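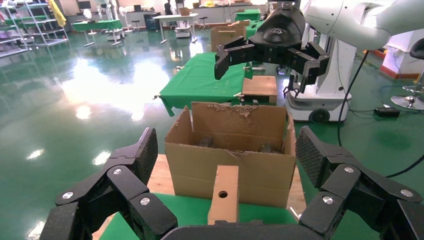 Looking After Wooden Odds and Ends

I have a drawer of wooden bits that my mother would have called rubbish. Pegs, blocks, knobs off old furniture, the foot of a stool I no longer own. I love that drawer! Scrap wood is forever getting me out of trouble, and with a little care it lasts for years, so I've put down what I do with mine.

Sanding small pieces

Holding a little block in one hand and rubbing at it with the other is how you end up with rounded corners and sore knuckles. Lay the sandpaper flat on the table instead, grit side up, and move the wood over it. Go with the grain, light pressure, and turn the piece end for end now and then so you don't wear one side down more than the other. For the inside of a hole, roll a strip of sandpaper around a pencil and twist it gently (my friend Analyn Agbayani uses a chopstick for the really narrow ones, and I've come round to it).

Put a cloth down first

I work on an old cloth whenever I'm sanding or oiling. It stops things skating about, it saves the table, and when you're done you gather up the corners and shake the whole lot outside. Tea towels are a bit thin for this. An old bath towel is too fluffy and hangs on to the dust — a worn-out cotton tablecloth folded in two is my favorite.

Oiling

Food-grade mineral oil for anything that goes near the kitchen, and whatever furniture oil you've got for the rest. Put it on with a scrap of T-shirt, wait 15 minutes, then wipe off everything that hasn't soaked in. People skip the wiping and then write to me about sticky spoons! Two thin coats a day apart look much nicer than one thick one. If you use a drying oil such as linseed, spread the rags out flat outdoors to dry and don't ball them up in the trash, they really can catch fire by themselves.

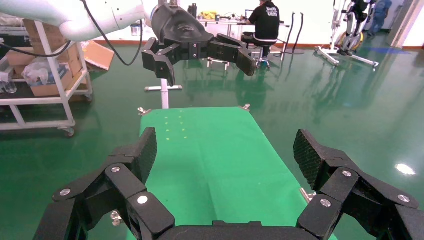 Cutting boards want the same treatment, only more often. I do mine when the surface starts to look pale and chalky, and I do both sides and the edges, or the board will cup. If it already has, a slight cup will sometimes relax if you leave it hollow side down on a damp towel overnight. Sometimes it won't, and then it's a very nice trivet.

Smells and stains

Onion is the worst. Coarse salt and half a lemon, scrub, leave it 10 minutes, rinse and stand the board on its edge to dry. Beet stains fade without any help from me, so I've stopped fighting them.

Loose knobs

If a screw just spins in its hole, take it out, dip a toothpick or 3 in wood glue, push them in and snap them off flush. Let the glue dry overnight before the screw goes back. I fixed every knob on my Magbanua dresser this way one wet November, and the only one that has worked loose again is the one I rushed.

Next time I'll get to drawers that stick, as Clementina Cordeiro has asked me twice now. Rub a candle stub along the runners in the meantime, Clementina!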